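Speaker notes: two grippers and a pile of laundry
Slot is 25 minutes including questions, so keep moving!

Opening
Hello, thanks for staying on after the tea break. I'm going to talk about what we learnt from swapping grippers on the same arm and asking each of them to pick up cloth. We had the Jasari, a plain two-finger parallel job with rubber pads, and the Zeltby, which has softer curved fingers and costs a fair bit more. Same arm, same wrist camera, same controller (the Olitz one, which some of you will know and a few of you will have sworn at).

Ask for a show of hands: who's tried to get a robot to pick up a jumper? Keep your hand up if it went well on the first day.

Why cloth
Boxes are kind to you. A box has edges, it stays the shape it was when you planned the grasp, and if you're 5 mm out you probably still get it. Cloth does none of that. You poke it and it's a different object. We'd been running box trials for months and I was getting a bit smug, so in March we tipped out the fabric bin and started again.

The numbers
1192 attempted picks across both grippers. I threw away 441 of them, and I want to be upfront about that before anybody asks. Most of those were from before we fixed the wrist calibration, when the fingers were closing on thin air to the left of the cloth and neither gripper stood a chance. Keeping them in would have made both look dreadful and told us nothing.

Pause here. Somebody always wants to ask about the discarded runs. Take it now if they do.

What the wrist camera gets
This is the bit I really wanted to show you, so next slide please.

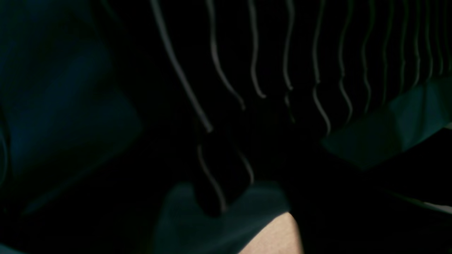 Wrist camera view: dark and teal folds, with thin wavy strands across the top.

Give them a good few seconds with it. The room may need the lights down.

So have a think about where you'd put the fingers. There's a teal fold at the bottom and another going off to the right, and those are the ones catching some light. The big bluish mass on the left is faint but you can just about follow its folds. Then there's an awful lot of black in between, and I couldn't swear to you whether it's dark fabric or plain shadow. Neither could our grasp planner, bless it.

The strands are the other headache. They're thin, pale and wavy, and they stand out beautifully against the black, so anything that goes looking for strong edges goes straight to them and ignores the soft folds, where you'd want the grasp to land. I spent a whole afternoon fiddling with thresholds on views like this one — don't do what I did, go and sort your lighting first.

Jasari versus Zeltby
The Jasari is quick and it closes exactly where you tell it to. On a nice raised fold it's lovely. On flat cloth it skates across the top, and when it does catch something it's often a tiny pinch that slips out on the lift.

The Zeltby is slower and a bit vague about where its fingertips end up, but it scoops. It forgives you for being slightly wrong, and with cloth you're always slightly wrong. What I don't like is that the fingers are fat enough to block part of the camera's view as they close, so you lose sight of things at the worst moment.

If I had to bolt one on tomorrow for mixed laundry I'd take the Zeltby. For folded towels in a stack, Jasari every time.

(If running late, skip the next section and go to questions.)

Odds and ends
We also tried a Lozano ring light round the camera for 11 days. It brings the shadows up nicely, but at close range it washes out pale cloth, so we ended up turning it well down and adding a lamp off to one side. The side lamp did more good than the ring, and it was a desk lamp from the office!

Set your exposure by hand as well. Ours was on automatic at first and it hunted up and down all the way through the approach.

Questions
Likely ones: cycle time, pad wear, why no suction. On suction, we did have a quick go, and thin cotton got pulled right up into the cup. Happy to chat about that over lunch. Backup slides have the controller settings.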